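Plain Colours: notes for my talk to the Wosorow Dress and Textile Society, December 1, 2018

Opening. Thank Nilmini Begum for the invitation and for the lift from the station. Say how lovely it is to see so many faces (if there are so many faces). Ask people to put a hand up if they can't hear me at the back, as I do drop my voice when I get interested in something.

Start with my grandmother's button tin, and how she sorted everything by colour, and how her idea of "navy" took in half the purples. Don't let this go on past two minutes. It did in Belum.

Then the main thread: we all wear colour every day and hardly any of us agree what to call it. Read the line from the Abeysekara family's account book, the entry for 1665, where the cloth is put down as "a grene, not bright". Let them enjoy that. The clerk had a whole page to fill and that was all he felt he needed to say!
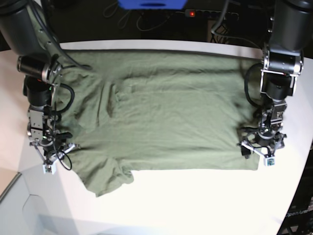

Green was a troublesome colour for the old dyers, because a good lasting green plant dye is hard to come by, and so the usual way was to dye the cloth yellow and then blue, or the other way about, and hope. Bring out the woad sample and pass it round (ask for it back). If the yellow faded first, you were left with a bluish green you hadn't ordered. Then ask the room to name the T-shirt up on the screen. I say olive. Nusrat Khan, who has a far better eye than me, says sage, and will not be moved. Take a few answers and point out the folds on the left, where it's bunched up, and ask whether they'd give the same name to a deep fold as they would to a flat bit. Somebody is sure to say khaki. Be kind.

Tell the Tatari story here if time allows: Bongani Ndlovu ordering curtains by telephone, asking for "a sort of mossy one", and 10 metres of something like pea soup arriving. He has given me leave to tell it and he still has the curtains.

Drink of water.
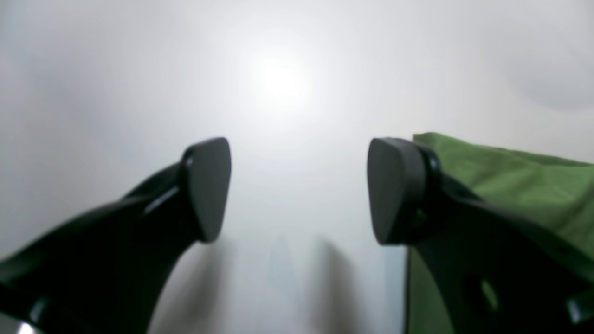
Black is where people think they're safe. It was a costly colour to do well, and the cheaper blacks went brown or rusty, which is why mourning clothes in the family trunk are so seldom the black you expect. Arif Pramanik's swatch book has some 200 pieces in it, and there's a long run near the end that are all marked simply "black", though side by side they're a whole family of different things. A lot of it comes down to shine. Compare the curved parts on this slide, glossy with a pale line of light along the edge on the left, with the dull charcoal of the tip. Satin and wool do just the same to each other, as anyone who has tried to match a collar to a coat will know.

Questions, then tea. Remind them that the swatch book is on the side table and may be touched with clean hands, before the cake please. Debashish Jayawardena has the sign-up sheet for the April dye day.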